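Subject: Re: [plirndale-models] Quilt squares, the model mill, and where to leave things

Hello all,

Thank you for such a lovely pile of replies over the holidays. I meant to answer each one on its own and then the oven needed cleaning and there were guests, and you know how that goes, so I'm answering everything in one go and I hope you'll forgive the length.

On 3rd January, a list member wrote:
> I've read the notice twice and I'm still not sure what we're being
> asked to build. Is it the whole mill, or only the street side? And do
> we have to use the kit, or can we make our own pieces out of card?
> My grandkids would like to help but they're not going to manage
> anything fiddly. Also, is the Cukance hall heated this time? Last
> October I kept my coat on all evening.

These are good questions, and I should have put the answers in the notice in the first place. We're building the whole mill, all four sides and the little bridge over the race. We talked for a long while about doing only the street side (it would be so much quicker!) but the model is going to stand in the middle of the library floor where people can walk all the way around it, and it would look sad from behind with nothing but bare board.

As for the kit, please don't feel you have to use it. The Wikgate kit has 300 wall pieces in it and they're very nice to handle, and they click together well enough for small fingers. But several of you have already made windows and shutters out of card, and the ones I've seen are charming. The only thing I'd ask is that you keep to the sizes on the sheet. We need 102 windows altogether and if one comes out even a little wide it pushes the whole row along, and then somebody has to take the corner apart. I speak as the person who had to take the corner apart.

For grandkids, I'd suggest the roof. We need 400 shingles, cut from cereal boxes, with the printed side turned in, and it truly doesn't matter if they're crooked because the real roof was crooked too. My mother used to say you could tell the weather by which end of it sagged. Let them paint as many as they like, in any gray or brown you have around the house, and bring them in a shoe box. Please, please let them dry before you put the lid on.

The hall is heated, yes. Ng Heating came out and put in a new boiler, and I sat there for a whole evening in just a cardigan. Use the side door, as the front one still sticks, and there's a light switch on your left once you're in.

A few of you asked about paying for pieces. You can put 2 dollars in the jar when you come and add a wall piece with your family's name written on the inside. Nobody will see it once the roof is on, I'm afraid, but I rather like the thought of all those names in there. If that's a stretch just now, come and glue something and we'll write your name in anyway.

The quilt squares are separate, and I'm sorry I muddled the two together. They go to the library desk in an envelope, and they'll hang on the wall behind the model when it's done. Cotton is best. If you've already made yours in something else, send it along and we'll find it a spot.

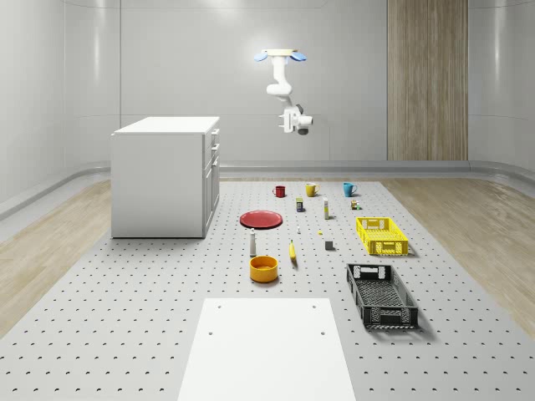
Plirndale Model Makers, Mill Project Group

One more thing and then I'll let you go. We're short of old photographs of the north side, the side with the loading door. I have a nice clear one of the street front and a blurry one of the bridge with my uncle standing square in the middle of it, and that's the lot. If you have an album in the attic, or a neighbor who does, would you take a look? We don't need to keep anything. I can copy a picture at the library while you have a coffee, and you can carry it straight home again. Even a wedding photo with a bit of wall behind the bride would help us get the hoist in the right place.

And if you borrowed the good steel ruler, could it come back? No questions asked. I've been using the edge of a baking tray and it's not the same.

Warmest wishes to you all, and thank you again,

Your list keeper

Recent on this list:
Re: What glue are people using on card?
Water wheel, should it turn?
Shingle painting evening at the Cukance hall
Found: one pair of reading glasses, green case
Re: Wikgate kit, missing corner pieces
Little trees, and how to make them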